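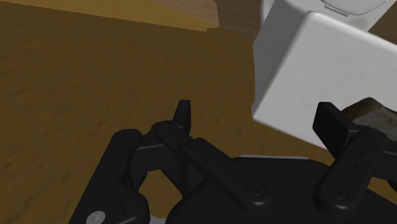 # Trerneo cell

The **Trerneo cell** is a simulated robot workcell used to set up and test grasping routines for a two-fingered gripper before they are loaded onto a physical arm. It was built by Jusatik and runs in the Omesel simulator. The cell is best known for its wrist camera view, which looks out along the open fingers and is the main reference used when the gripper model is checked or repaired.

## Layout

The cell has one arm, one gripper and a small set of objects placed on or near textured surfaces. In the wrist view the black fingers spread to either side of the palm, with their linkages and pivot pins visible. Wood-grained and brown bumpy textures are used in the background, and larger objects such as white block shapes can be set at an angle to the gripper.

Each finger is modeled as a group of linked parts — an outer link, an inner link and a fingertip. The pivots are defined separately, so one joint can be corrected without rebuilding the whole finger.

## Setup

A new copy of the cell is set up in a fixed order. The arm is loaded first and moved to its home position. The gripper is then attached and opened to its full width, and the wrist camera is mounted last. If the camera is added before the gripper, its offset is measured from the wrong part and the fingers appear too low in the view.

The physics step rate is set to 500 per second. Lower rates load faster, but at 300 the fingertips can sink into an object before contact is registered. Grip force is limited to 40 newtons in the standard settings file.

Textures and lighting are loaded from a separate package called Kaewkla. They have no effect on contact, and a cell with missing textures will still run.

## Upkeep

The gripper model is checked after every change to the simulator or to the part files. The usual check is an open-and-close cycle repeated 174 times with no object between the fingers. At the end, the two fingertips should return to matching positions on either side of the palm. A difference between them normally points to a joint limit that was changed on one side only.

Camera alignment is checked with the fingers fully open. A saved view is laid over the current one, and the outlines of the palm and fingers are compared. Objects and background are ignored in this step.

## Common faults

The most frequent fault is a separated link, in which one part of a finger drifts away from its pivot during a fast move. It is repaired by restoring the joint constraint and running the cycle check again.

Jitter at the fingertips is usually caused by overlapping contact shapes. The shapes are simplified and trimmed back from the joints — the visible surfaces are left as they are. A gripper that opens only part way most often has an old settings file, and reloading the current one clears the fault.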